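Filed under: Short Reads / Fiction

Print this story | E-mail this story

The Blue Cable

My uncle left me three things when he moved to the coast: a kettle, a drawer full of batteries and the back room at Grolow, with 895 dollars of rent due on it every month. (He took the good chair. I still think about that chair.)

Grolow was a repair shop, sort of. People brought in radios, phones with bad screens, once a singing fish. I'd told everybody I was only minding the place until August, and then I'd go back to school or find something with dental. But then Kamran Siddiqui came through the door on 19th April with a network cable wound around his hand like a bandage, and he wanted to know if I could tell him what was wrong with it.

"It's a cable," I said. "I can sell you a new one."

"I don't want a new one. I want to know about this one."

Well, okay! I took it to the back, where we had the two white tables shoved together against the wall, and I laid it out and tried to make it go straight. It wouldn't. Cables remember how they've been kept, and this one had been kept in a loop for years, so it wandered off wherever it liked.
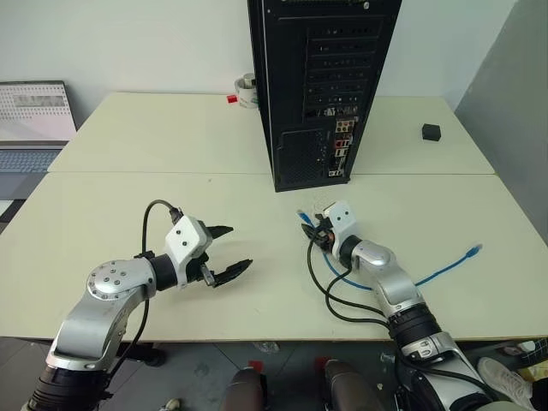
The blue cable on the front table at Grolow.

Kamran stood behind me the whole time, breathing through his nose. He told me the cable used to run under the hallway rug at his mother's house, from her bedroom to the kitchen. She played cards online with a woman in Kiani under the name Flirkus, every night, 100 hands if she could stay awake. She'd turned 80 and gotten better at it. Then one night in the winter the game dropped and she said something was the matter with the line, and she went to bed, and that was the last thing she ever complained about.

"So I want to know if she was right," he said.

I got out my uncle's old Dronison tester, the one with the tape on the battery door, and plugged in both ends. The lights are supposed to go down the row one after another. One, two, three, skip. I ran it again. One, two, three, skip.

"She was right," I said.

He laughed so hard he had to go lean on the doorframe. Then he asked what he owed me, and I said nothing, and he put a hundred down anyway and wouldn't take it back. I offered to cut the end off and put on a new plug, five minutes' work, good as ever.

"Don't you dare," Kamran said, and he wound it back around his hand.

I called my uncle that night to ask about the chair. We ended up talking about the lease, and I told him to leave my name on it.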